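Wurkard diary

16th May

Started on the old workstation after breakfast. It has been in the hall closet since August and I have stepped around it every time I wanted the vacuum. Paid 51 for it at the clearance place in Rakdale, which seemed fair for something that heavy, and then did nothing with it.

Cleared the table first. The mail went on the stairs, the seedlings went out on the step (cloudy, so they should be fine), and I put the gray blanket down so the case wouldn't mark the top. Laid it on its side. The cover came off without much trouble, though I skinned a knuckle on the edge of it and had to go and find a bandage. There were none in the bathroom. Found one in the car.

The dust was not as bad as I had thought. I took the case out to the step anyway and went over it with the small paintbrush, then brought it back in. Then I sat and looked at it for a while with coffee before touching anything. It is a nice piece of work inside. The slot covers along the back are all held by blue plastic latches in a row, and the covers themselves are perforated metal. Some of the brackets have screws in them too. I would guess a previous owner put those in, not trusting the plastic. There is a pair of twisted red and black wires that runs down from near the grille to a header on the board, and I wrote that in the notebook before I could forget it. Last time I took a machine apart I had a wire left over and never did find out what it was for.
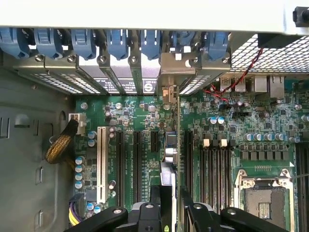 The cards

The plan for today was only the cards. I wanted to know what I had and whether each one would come out and go back in cleanly. The board has the older long PCI kind of slot at one side and PCIe beside it, long ones and short ones, so there is a fair choice of what can go in. One of the PCIe slots is bright blue. I take that to be the one meant for graphics, but the manual I printed is for a slightly different model and its drawing shows the slots in another order. Page 23 was missing altogether, and of course that was the page with the slot table. Printed it again and the printer ran out of black halfway down.

Abdel Hamid, the parts shop by the bus station, told me on the phone that they would look at any card I brought in and give me something for it. I asked what something meant and was told to bring it in. They also have memory to suit, used, sold by the pair. I may go next week if the car is back to normal. The brake noise has returned.

Taking cards out is mostly a matter of patience. Latch first, then the screw if there is one, then straight up. The first time I forgot to look for the little catch at the end of the slot and pulled harder than I should have. No harm that I could find. Putting one back is slower because the bracket has to drop down at the back at the same time as the edge goes into the slot, and the two never want to line up together. It helps to hold the card upright over the slot and get the bracket end right before pushing on anything. 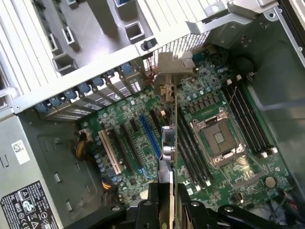 I have no processor for it. I knew that when I bought it, the ticket said so, but seeing the empty socket with its lever does make the thing look a long way from finished. Read up on it over lunch. Cheese and the end of the pickle. The suitable ones go for less than I had expected, and the listings all say tested, whatever that is worth. I put one on my watch list and will decide tomorrow. The gold contacts in the socket are what everyone warns about, so I am going to cut a square of clean card to lay over it until the part comes. I should have done that before I got going with the paintbrush.

There are eight memory slots, four on each side of the socket. Filling all of them would be silly for what I want, which is a machine to keep the scans on. I am up to some 2000 of the Tirna photographs now and they are spread across the laptop, a drive that clicks, and a shoebox that hasn't been scanned at all. Two sticks would probably do to begin with. The manual has a paragraph about which slots to fill first and I have read it three times without being sure which end it counts from.

Stopped about four because the light had gone poor on that side of the kitchen and I was starting to put screws down without thinking. They are in the blue-lidded jar, apart from one that rolled under the stove. Got it out with the ruler, along with a good deal else, so the floor under the stove is now done as well.

Left the cover off and put a clean sheet over the whole lot. Ate supper on my knees, soup and toast. The seedlings came back in at dusk and had nowhere to go, so they are in the bath.

To get: bandages, black ink, thermal paste, a decent screwdriver with a magnetic tip. Ask Abdel Hamid about the memory and whether they take cash. Ring the garage about the brakes.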